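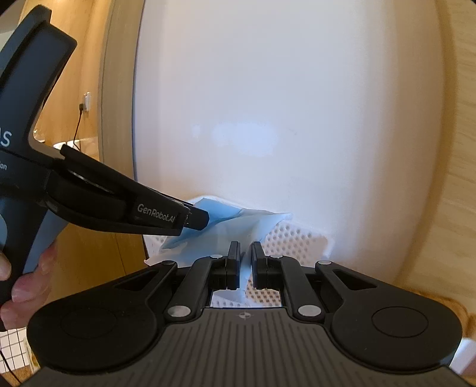
White rounded surface, pale wood walls and an outlet.

Print this page | E-mail this page

3 February 2022

So the mayor of Canum met the Preson ranchers behind closed doors again, and all we got was a 12-point statement. I read it twice (my coffee went cold!) and I still can't tell you who gets to use the river road after dark.

I'm glad they're talking. I really am -- the shouting in November scared a lot of us. But there are 801 families along that road, and not one of them had a seat in the room.
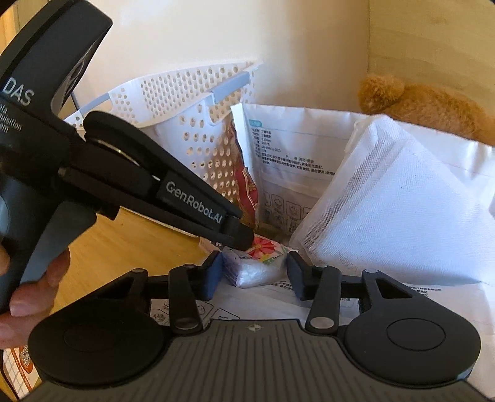 And why send reporters home with no questions taken? If the deal is good, read it out in the market and let people grumble. Point seven promises "joint patrols" and never says who pays. I'd walk over and ask myself, but the office wants a written request first.

Publish the minutes, please, before the next meeting and well before the vote.

Recent opinion
- Who fixes the Preson bridge?
- 500 signatures and no reply
- Let the wards pick their own police liaison

Contact us | Copyright Canum Opinion Page | Back to top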